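Recording Garment Demonstrations: Procedure for Operators

These instructions apply to all operators who record garment-handling examples for the Mondance training set. Read them in full before the first session.

1. Check that the wrist camera shows both fingertips. Wipe the lens if the view is cloudy.

2. Place one garment on the padded surface. Do not smooth or fold it. Vary its position between recordings, and include positions near the side of the view.

3. Open the gripper fully and hold still for 2 seconds before the approach.

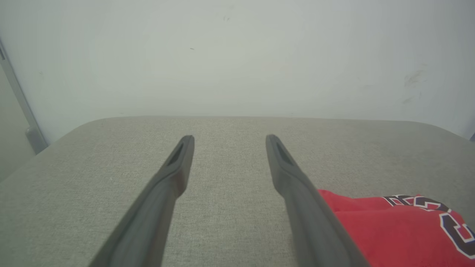

Operators at the Siredley site asked whether a start position should be thrown out when the gripper covers part of the garment, as the model would then have less to learn from. Such positions are to be kept. The system must learn to act on a partial view, and a set made up only of clear views will not prepare it for regular use.

4. Approach at a steady speed, close on a fold, and lift. Stop recording once the garment has been set down.

5. Mark each attempt as complete, failed, or void. A failed grasp is a valid example and must not be deleted. Use "void" only for equipment faults or interruptions.

6. Record 15 attempts per garment, then change to the next. Take a break after 4 garments.

Upload all files to the Drernon server before leaving the station. Recordings without a mark will be returned to the operator.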